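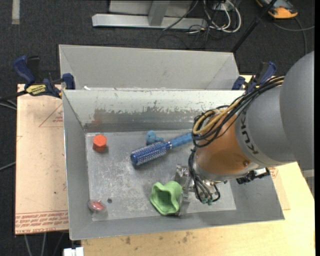 3.2 Naming and grouping of the mixed small goods

The material for this part of the study consisted of small household articles of the sort that collect in bathroom drawers, hall closets and children's rooms. The articles were drawn from the Dmytriv lending store and had been kept in open gray metal bins without any order by size, color or use. Each article received a stock number on arrival, but no name. Names were assigned only after the sessions described in Section 3.1, so that the wording used by the participants could be recorded before any official term was attached.

Fifty-two participants were asked to write down what they would call each article if they had to ask another member of the household to bring it to them. They were free to leave a line blank. A second sheet asked where in the home the article should be put away. Mhairi Pollock prepared both sheets and entered the replies into the Verolell register, keeping the original spelling.

Agreement was highest for articles with one plain use. Hairbrushes were named as such on 88 percent of the sheets, and most of the remaining replies gave only "brush." Few participants mentioned shape, although the round type and the flat type were both present in the material. The place of storage was almost as firmly agreed - a bathroom shelf or a bedroom drawer - and those who chose the bedroom tended to place combs and hair ties there as well.

Hollow articles made of a single piece caused far more difficulty. The light green article in Figure 1, with its thick, wavy rim and deep cavity, is typical of this group. Participants called it a bowl, a mold, a cup, a flower and a bath toy, and several wrote two of these with a question mark between them. Storage replies were divided in the same way among the kitchen, the bathroom and the toy box. We have kept "hollow article, lobed rim" as the register term and have not tried to settle its purpose.

A third group was made up of small articles with rounded, uneven outlines. These were usually described as toys, often with the name of an animal added, and the animals named for a given article seldom matched. The small blue article beside the hairbrush in Figure 1 belongs here. When such an article lay partly under something else, as in the figure, participants were more likely to write only "toy" or to leave the line blank. Sheets completed with the article placed alone on a table were fuller, and around 10 words was the usual length of a reply.

Color played a larger part than expected. Where two articles in the same bin were both blue, nine participants treated them as parts of one set and gave them a shared storage place, even when one had been named a brush and the other a toy. The same participants did not do this with articles of differing colors. A similar tendency was noted in the Juno household survey, conducted the previous January, in which towels and washcloths of one color were stored together whatever their size.

For the analysis in Section 4, the replies were sorted into broad groups following the Ollov scheme: personal care, kitchen, play, and unassigned. An article was placed in a group when more than half of the written replies pointed to it. Articles below that limit stayed in the unassigned group, and their replies are listed in full in Appendix B. Blank lines were left out of the calculation but are reported separately for each article. No reply was corrected, and terms that appear to be regional or private to one family were retained as written.

Figure 1. Mixed small goods in an open gray metal bin, including a blue round hairbrush, a light green hollow article with a lobed rim, and a small blue toy-like article partly covered by the brush head.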